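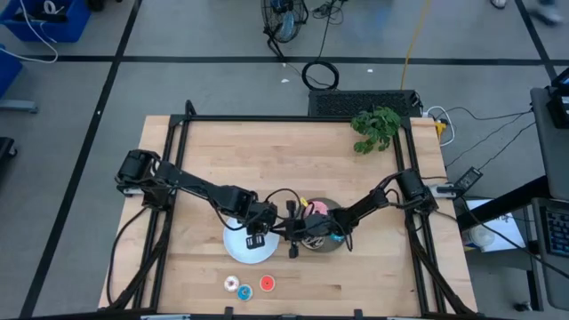
Both arms over the donut station, fixed camera.

Stock fingers vs. Movura fingers for two-arm pick and place

gantry_grump
Posted in End Effectors, 9:40 pm

I've been trying to settle a bet with myself over whether the Movura finger set is worth the money on round, squat objects. Test items are toy donuts, moved between a plate, a dish and bare wood. Controller is a Zitivon on both sides. 473 picks so far, split between stock fingers and Movuras.

Stock fingers lost their grip 15 times. The Movuras lost it 10 times. I'd like somebody to tell me that's a triumph before I look at the invoice again.

shimstock
15 against 10 is noise. Shuffle the order and run it again. Also you don't say how you split them, and if all the stock runs came first you measured yourself getting better at teleop.

gantry_grump
They did all come first. I hate this forum.

plurovley_fan
Disagree with shimstock. I ran the Plurovley soft pads on the same arms in February and the difference showed up right away on anything with a curved edge. Hard jaws touch a donut at two points and then you pray. Post the wrist view, I want to see how the fingers close.

gantry_grump
OK, right arm:

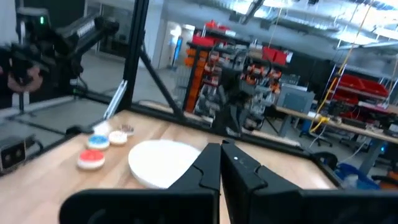

Wrist cam, right gripper. Cookies on the left, plate behind the finger.

shimstock
Well, there's your other problem. The left finger is covering part of the plate. How do you place anything on it from that view?

gantry_grump
By faith, mostly. And the fixed camera. The policy gets both streams.

baloyi_or_bust
The Baloyi wrist mount sits higher and clears the jaws. 2 screws and a recalibration. I swapped mine over lunch and got my afternoon ruined by the recalibration, but the view is better.

plurovley_fan
Higher mount means you lose the fingertips when they're close to the table. I went back to the low one.

baloyi_or_bust
You went back because you bent yours.

plurovley_fan
I can have two reasons.

shimstock
Leave the camera alone until the finger test is done. Change one thing. Alternate finger sets in short blocks, same operator, and log where each drop happens. A slip on the lift and a slip over the plate are different failures and you've got them in one pile.

gantry_grump
Fine. Restarting the count tomorrow morning with alternating blocks. If stock wins I'm listing the Movuras in the classifieds, lightly frosted.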